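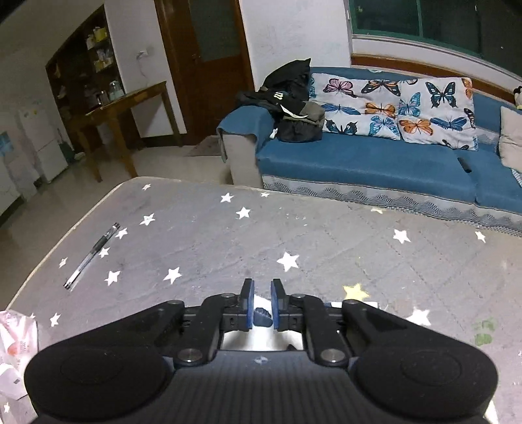 Pinza Drenadov: ¿ya puede una máquina doblar la ropa?

Llevaba meses queriendo probar esta pinza de mano, la que se usa para enseñarle a un robot las tareas de casa, y por fin le he dedicado una tarde entera (27 minutos se me fueron solo en leer el manual, que está fatal traducido). Tiene dos dedos con almohadillas azules, y agarrar con ellos cosas rígidas es una delicia, le coges el truco enseguida. La tela ya es otra historia – se arruga, se escurre, y lo que tu mano resuelve sin pensar aquí hay que pensarlo todo.

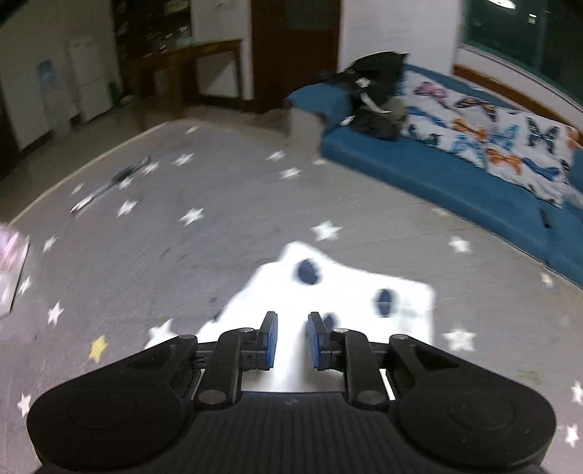
Tela blanca con lunares oscuros, a punto para el agarre.

Con una sola pinza me desesperé bastante, la verdad. Con dos, cada una en un extremo de la prenda, la cosa cambia un montón y ahí sí me veo un robot doblando camisetas algún día. Eso sí, el fabricante recomienda 1.000 repeticiones por tarea, ¡y yo a las 60 ya tenía la muñeca molida!
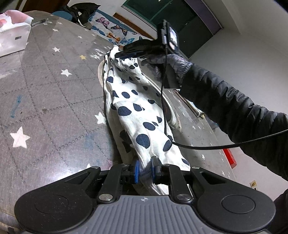
Gwenllian James: yo tengo la misma y con toallas me va bien, pero con calcetines no hay manera. Para el taller, piezas duras y siempre iguales, la compraría otra vez. Para la colada esperaría un par de años.

Pues por ahí voy yo también. Le pongo un siete, y la plancha de momento la sigo llevando yo.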